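Keeping network cables in order

If you have a small rack at home or in the workshop, an hour spent on the cables in autumn saves a lot of crawling about later. I do mine every September.

Start with labels. Write the room name on a strip of masking tape and fold it round the cable, 9 cm or so from the plug, at both ends. Pen on the plug itself rubs off.

Pick one colour for each job and stick to it. Yellow shows up well against a dark or blue panel, so I keep it for anything I might need to find in a hurry.
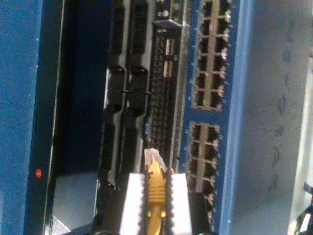
When plugging in, hold the cable just behind the boot and check which side the clip is on before you push. It should go home with a click. If it doesn't, take it out and look for a bent clip or fluff in the port. Don't force it.

Leave enough slack to pull the switch forward, and tie the bundles with hook-and-loop strip. Plastic ties get pulled too tight and have to be cut off.

Tekle Weldu wrote in to say he keeps a port list taped inside the rack door. Use pencil, as it will change.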